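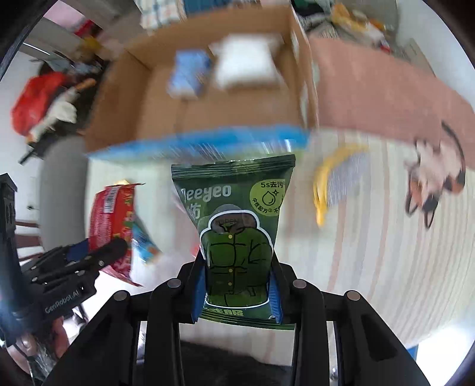
4. Front-Panel Cues on Small Soft Packets

4.1 Scope of the section

The preceding section dealt with rigid containers: bottles, tubs and boxes that stand on a shelf and present the same face each time they are put back. This section turns to small soft packets, by which we mean flat, sealed pouches of flexible film that can be held between the fingers. Packets of this kind are common in the laundry and garment-care supplies kept by the households in the Kornden study. They are seldom stored upright. They are dropped into drawers, slipped behind larger items, or left in the outer bag in which they were bought, and a person looking for one will often see only a corner or a strip of the front panel.

Our interest is in how much a front panel can tell its reader under those conditions. We treat the panel as a set of cues, each of which may be present, partly hidden or absent at the moment of search. The Rathjen coding sheet, introduced in Section 2, was extended for this purpose with separate entries for base color, brand lettering, main picture, badge and secondary text. Contents were not coded from the panel. Where the contents of a packet mattered to a finding, they were taken from the household's own inventory list.

4.2 Materials

The packet set was drawn from the garment-care drawer inventories collected in June. Twenty packet designs were retained after duplicates in different sizes had been removed. Of these, seven carried text mainly or wholly in a language that the reader assigned to them did not know. We kept these designs in the set deliberately. Imported household goods are a regular part of the inventories, and the people who use them do so with varying knowledge of the language on the label.

The packet with a jacket motif in Figure 2 is a useful case because it combines nearly all of the cue types on the coding sheet. The base color is a glossy dark green. The brand lettering, "Jeeyeo," is pale and set near the upper left, with a large pale Chinese character under it. A cartoon of a green padded jacket with a hood takes up the main part of the panel and is set off from the background by a thick white outline. A round lime green badge at the upper right reads "5s去污" (stain removal in five seconds) over an outlined droplet, and a curved line of text in the lower part of the badge begins "中性配方" (neutral formula). Further Chinese text lies beneath the jacket.

Figure 2. Packet with jacket motif, front panel, held at the sides. The first letter of the brand name is partly lost at the folded edge, the badge is incomplete at the packet edge, and the lower row of text is partly hidden. Part of a red packet is visible at left.

4.3 Procedure

Readers were shown each packet in two conditions. In the first, the packet lay flat with its whole front panel in view. In the second, it was gripped at both sides so that the film drew in toward the middle, as happens when a packet is picked out of a full drawer. Readers were asked to name the kind of item the packet was meant for, such as a coat, a pair of shoes or a kitchen surface, and to point to the part of the panel that had guided them. They had up to 60 seconds for each packet and were free to give no answer.

No reader saw the same design in both conditions. Packets were presented on a table in ordinary indoor light, and readers were not allowed to handle them. We considered handling to be a separate matter, and it is taken up in Section 5 together with weight and sound.

Answers were scored as correct, related or unrelated. A related answer named the right area of the household but the wrong item, for example "clothes" where the inventory list gave "winter coats." The full scoring guide follows the Traltemel scheme, with one change: a reader who named a purpose without naming an item was asked once, in neutral words, whether the packet was for anything in particular.

4.4 Observations on picture cues

The main picture was the cue readers pointed to most often, in both conditions and for packets in both familiar and unfamiliar languages. Large outlined drawings of a single object were handled with the least hesitation. Readers who could not read a word of the text on the jacket packet connected it with outdoor clothing, and several pointed to the hood when asked what had guided them. Drawings that showed a room or a group of objects did less well. A reader faced with a sink, a tap and a folded cloth had to decide which of the three the product was for, and the decision was often wrong.

A difficulty arises with object pictures that we had not planned for. A drawing of a garment says what the packet is associated with, but it does not say what is to be done. Readers variously suggested that packets with garment pictures were for cleaning, storing, scenting or repairing the garment. When the reader could not use the text, the choice among these rested on the smaller signs on the panel, chiefly droplets, sparkles and bubbles. A droplet was taken by most readers to mean washing or wetting. The sparkle was read as a sign of cleanliness, although some readers took it as decoration and gave it no weight.

Color worked mainly as a means of telling one packet from the next. Where a household kept two or more designs together, members spoke of "the green ones" or "the red ones" in preference to the brand name. We found little sign that color alone led readers to the correct item. Green was linked by different readers to plants, mildness and freshness, and a green packet without a picture drew more blank answers than a green packet with one.

4.5 Effects of gripping and folding

Gripping a packet at the sides affects the cues unevenly. Text placed close to a side edge suffers first. Brand lettering that starts at the extreme left may lose its first letter as the film turns away, and for a short brand name the loss of one letter is enough to prevent recognition by a reader who does not already know the name. Badges set into an upper corner are exposed to the same risk, since corners are seldom flat once the packet has been lifted.

Text near the bottom seal presents a separate problem. The lower band is frequently used for the product name or a short claim, and it is the part of the panel most easily hidden by a neighboring packet or by the hand. Placing the same words just under the top seal would leave them in view in many of the storage arrangements recorded in Kornden, where packets stand in a row inside a box with the top seals facing up.

Pictures placed in the center held up better. The outline remained readable even when the film was drawn in, and readers did not appear to need the whole object. A collar and one sleeve were generally sufficient for a jacket, and a heel for a shoe. The exception was the Brunadico series of flat packets, in which the picture extends across the full width of the panel in thin lines on a pale base. Pinching broke up the lines, and readers turned to the text.

4.6 Limits

The set is small and reflects the drawers from which it was taken. Garment care is well represented, while kitchen supplies are not. Readers also knew that they were taking part in a study and gave the packets more attention than they would give them at home on a busy morning. The gripped condition used one hand position only. Packets held by the top seal hang differently, with the panel largely flat, and we would expect the side edges to be less affected in that case. Backs of packets, where directions for use are usually printed, were left out of the coding and are treated with the longer labels in Section 6.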